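Intro to Household Economics
Handout 8: Sorting, Storing and the Cost of a Drawer

Recap from last time: a home is a small warehouse run by people who did not apply for the job. Gilirska's chapter calls this "unpaid inventory." You should have read it by now. I can tell from your faces in April who has.

Holding cost is what you pay to keep a thing you aren't using. A waffle iron costs you once at the register and then again every day in shelf space. Buckley's worksheet (Rónán Buckley, on reserve, please stop writing in it) puts a rent on each shelf. Try it on your own kitchen and bring the total, however embarrassing.

Grouping. Ó Súilleabháin groups by task, Jodine by shape. Both work until a second person moves in.

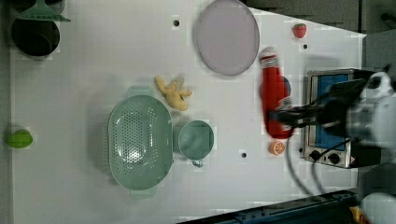
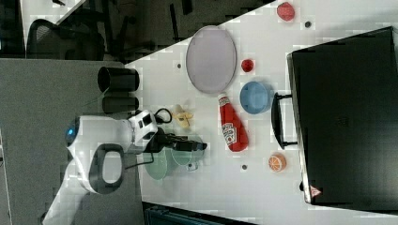
Kitchen things in pale green, on a white tabletop.

Search cost is the time spent looking. If you lose 90 seconds a day to the scissors, work out the yearly figure and then decide whether a hook on the wall is expensive. Show your steps – "a lot" will not get credit.

For next class: Funel, page 357 to the end of the chapter. Skip the appendix on spice racks, unless you have strong feelings about spice racks.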